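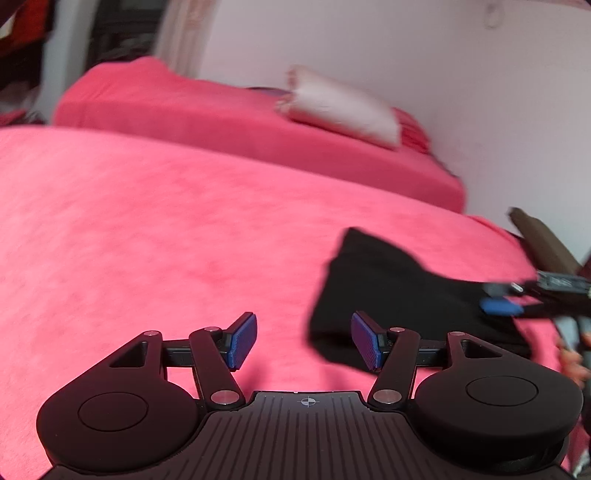

How do you teach a robot to tidy a bedroom?

Have you ever been told to tidy your room and wished, with all your heart, that a robot would come and do it for you? You are not the only one! Grown-ups wish it too. And there are people whose whole job is trying to make it happen, though I'm afraid they are not quite ready to come to your house yet.

One of these teams works on a project called Lurnari, and they have been trying out a way of teaching robots that is really rather like teaching a small brother or sister. They show the robot what to do, over and over, until it starts to get the idea.

Fingers you can carry about

A robot's hand is often called a gripper. It doesn't need to look like your hand. The nearer one at the top of this page is black and has two fingers, with blue pads at the tips, and if you look closely at it you can spot the silver screws where its bars are joined. When the bars swing, the pads come together and pinch, a bit like kitchen tongs.

Now for the clever part. These grippers are not fixed to a robot at all. A person holds one in each hand and does the tidying with them, and a little camera on the gripper films everything it does. So the robot can stay at home (well, in the laboratory) while the lessons are made in real bedrooms, with real pillows and real crumpled clothes lying on the bed.

"You feel very clumsy to begin with," says Mpho Venter, who makes many of the lessons. "I have ten perfectly good fingers and I'm only allowed to use four blue ones!"

Why is cloth so hard?

Try this. Pick up a wooden block, put it down, and pick it up again. It stays the same shape, doesn't it? Now drop a T-shirt on your bed five times and look at it each time. You will get five different lumps, with the sleeves hiding in different places – and one of them may be inside out.

You can look at a lump and think, "Ah, there's the collar." A robot has to learn that, and it is especially tricky when the cloth is dark, because the folds are hard to see. A soft, fuzzy bedspread makes things harder still, as it is cloth as well! Pinch a bit too low and you come up with the shirt and a handful of bed.

What did they find out?

The team collected around 500 lessons and gave them to a computer, which studied the films and worked out how the grippers usually moved when the cloth looked a certain way. Then the robot, with two grippers of its own, had a go.

It did best when the lessons came from lots of different bedrooms. When Yannick Delorme and Lesego Molefe taught it with films from only one room, it managed nicely there and got in a dreadful muddle next door, where the covers were another colour. The robot had learned that one bed a little too well, and hadn't learned enough about shirts.

It is still slow, and socks are still a great trouble to it.

Something to try at home

Ask a grown-up for two pairs of kitchen tongs with blunt ends. Put a T-shirt on your bed in a heap, take a pair of tongs in each hand, and see if you can fold it without touching it with your fingers. Then close one eye and try again. Which part did you find hardest? Could you tell a friend how to do it, using only words?

Words to know

Gripper: the part of a robot that takes hold of things.
Demonstration: showing somebody how a job is done. It is the proper name for the lessons in this story.
Data: information that has been collected, such as films or measurements.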